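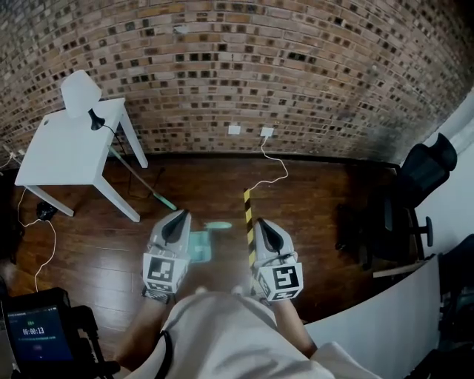
About Rirkex

Rirkex is a language school with 118 students and one good coffee machine. Braulio Carrillo started it in March after his old employer decided that evening Spanish was a passing fad. Carol Cheetham joined to teach Czech, a language she picked up by marrying into it.

We teach Spanish, Czech and enough Japanese to get you through dinner. Classes stop at 15 people, which is as many as Carol can interrupt at once. 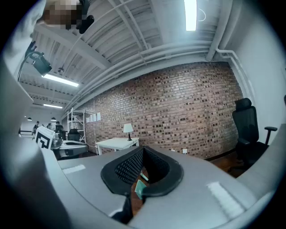

Lessons run ten weeks, with homework that Braulio calls optional and then asks about. By the end you should know 500 words and be able to complain politely with most of them. Beginners are welcome, as are people who have been beginners for years.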